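# The Second Life of the Cold Pantry

The first cold pantry I ever stood in smelled of apples and stone, and I didn't want to leave. It was at the back of a farmhouse in Drilthorpe, two steps down from the kitchen, with a window the size of a paperback and shelves that sagged in the middle. The butter was in there. So were the eggs, half a ham, and a row of pickled beets that somebody's aunt had put up in October.

I've been a bit obsessed ever since!

A cold pantry is a small room that stays cool without any power. You put it on the north side of the house, give it thick walls and a vent low down and another up high, and let the air do the work. Warm air goes out the top, cooler air comes in at the bottom. People built them for generations and then, within the span of one or two remodels, ripped them out to make room for a washer.

Zane Raudsepp is putting them back. He has a workshop in Thibodeaux Lane, on the far side of the village, and when I visited he was elbow-deep in a vent hood made from an old bread tin (it worked beautifully, by the way). He fitted his first pantry for his mother, who had complained for years that her tomatoes tasted of nothing.

"Tomatoes hate the fridge," he told me. "So do potatoes, onions, bread, most cheese if you're going to eat it this week. Put them somewhere cool and a little damp and they taste like themselves again."
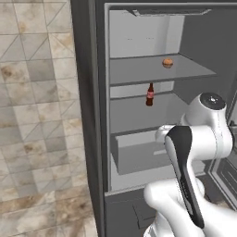

He's right about the cheese. We ate lunch at his bench — a heel of cheddar, a jar of plum chutney, two pears — and the cheddar had a crumble and a tang I'd forgotten it could have. I asked for the name of the shop and he laughed. Same supermarket I use.

What surprised me is how little you need. Zane's smallest pantry is really a closet, with a slab of slate for the bottom shelf and a mesh screen over each vent to keep the mice out. The materials came to $435, and the slate was the expensive part. His biggest is a walk-in at the old Clisach schoolhouse, where the cooks store enough squash and cabbage to get them through to spring. They wrap each cabbage in newspaper and turn the squash every couple of weeks. I was allowed to turn a few and felt very useful.

Nothing about this is fussy. You do have to look at your food, though, and I think that's the part I love most. You go in for an onion, you notice the leeks are getting tired, and suddenly it's soup for dinner. Meat and milk still go in the refrigerator at Zane's house, and he'll tell you firmly that yours should too. So should leftovers. The pantry is for the things that were happy before anyone chilled them.

I went home and measured the cupboard under my stairs. It has one outside wall, facing north, and a gap under the door that I've been swearing at for years — free ventilation! The slate is on order.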